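Keeping Single-Serve Drinks and Dry Goods Fresh

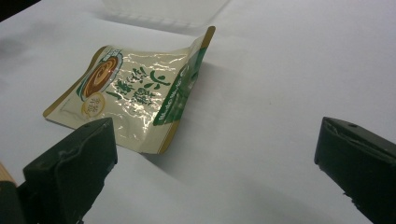 Most kitchens collect more single-serve packets than anyone plans for. They come home from hotels and in gift boxes, and they end up loose at the back of a drawer. Stored well, they keep until the printed date. Stored badly, they go hard in a few months.

Sorting the drawer

Empty the whole drawer onto the counter and wipe it out with a damp cloth. Dry it fully before anything goes back in. Throw away packets with pinholes, split seams or a seal that lifts when you press on the middle. A packet that feels like one solid lump has let in moisture.

Group what is left by use: drinks, sugar and sweetener, sauces, soup. Stand the packets on end, oldest date in front. A shallow box 16 cm long fits most kitchen drawers and holds them upright. I use the lid from a Trondska bread box.

Where to keep them

Pick a cupboard away from the stove, the kettle and the dishwasher vent. Steam does more damage than age. The shelf over the coffee maker is handy and is the worst place in the room. If the only free space is near the stove, use a jar with a rubber gasket.

Powdered milk and anything with creamer in it should be used first. The fat turns before the date if the cupboard gets warm – smell it before you stir it in.

Opened packets

Fold the top over twice and clip it, or tip the rest into a small jar and write the date on a piece of tape. Clothespins work as well as bag clips. Use opened powder within a week in summer.

Lumpy sugar or salt

Sugar that has only clumped can be saved. Break it up with a fork and push it through a sieve. For salt, add a few grains of dry rice to the shaker.

Cleaning up spills

Sweep dry powder up before you wet it. Instant coffee leaves a brown ring on a white counter if it sits. Make a paste of baking soda and water, leave it on for five minutes, then wipe and rinse. Try it on a corner first if the counter is stone.

Go through the drawer again in May and once more before the holidays.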